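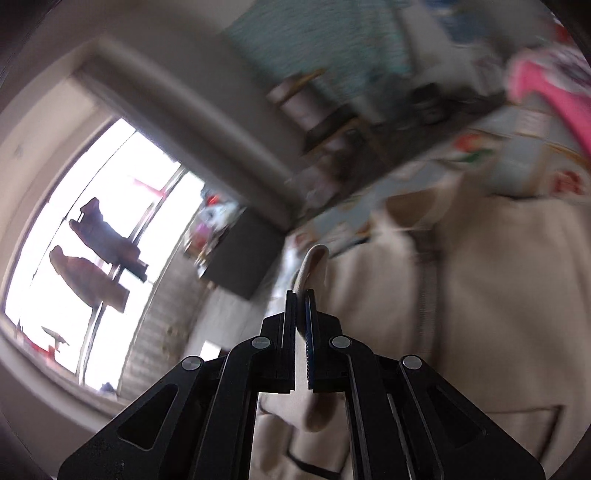

*Cream fabric bag, strap side up*

**Ticket 2169 – discount code gone at checkout**

Hi again Famora support! Adding to my own ticket before somebody closes it on me.

I'm trying to order 100 fabric bags for our spring market in Hemville, and the bulk code keeps dropping off at the last step. It shows up fine in the cart, then I pick a shipping method and poof, full price.

What I've tried so far:

- Logged out, cleared cookies, logged back in – same thing
- Switched browsers (2 of them), then my phone
- Typed the code by hand in case I'd pasted a stray space
- Dropped the order down to 2 bags, which gave me a "minimum not met" message (fair enough!)

**Update, Friday, February 24, 2023**

Okay, progress! I changed the shipping from Skesora to standard mail and the code stayed put. Switched back to Skesora and it vanished again. So it's something about that option, and I'm pretty sure it wasn't like this in January, when I ordered labels with the same account.

I'd rather not use standard mail (the last box sat at the depot forever), so could you either fix the Skesora thing or put the discount on by hand? The cart is saved under Bensaid, our shop name. I haven't paid yet, and I'm leaving it alone until I hear from you.

Status: waiting on support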